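Chapter 4
Surface Boundaries and Loss of Heading

A wheeled robot that travels outdoors estimates its heading from several sources at once. On a uniform surface the sources agree closely. At a boundary between two surfaces they can disagree, and the control software must decide which one to trust. This chapter deals with a fault of that kind in the Dillari path-following unit, recorded in March on the Nultside waterfront route.

The route follows a promenade with block paving on one side and a reddish path on the other. A post-and-rail fence stands between the path and the water. The planned line stayed on the paving for the full length of the run.

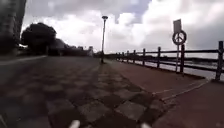 Facundo Insaurralde objected to the plan before the trial, writing that a fence with open rails should never be counted as a barrier in the hazard sheet, and that the edge of the water ought to be entered as a drop.

The objection was filed and the sheet was left unchanged. During the run the right wheels crossed the seam between the two surfaces. Wheel slip rose, and the odometry reported a left turn that had not taken place. The Postex controller corrected to the right. Each correction increased the slip, and the unit closed on the fence over 3 seconds. The lateral limit, which should have cut motor power, had been set from the centerline of the body and took no account of its width. The operator used the manual stop.

The log held 4,000 heading samples. In 148 of them the wheel estimate and the gyroscope differed by more than 4 degrees, and no alarm was raised.

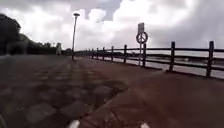

Teixeira asks why the gyroscope was not simply given priority, given that it was right in every one of the disputed samples.

The answer depends on drift. A gyroscope that is reliable over a few seconds may be badly wrong after an hour, and a fixed priority would replace one fault with another. Section 4.1 sets out a test for disagreement between sensors. Section 4.2 covers lateral limits and stopping distance.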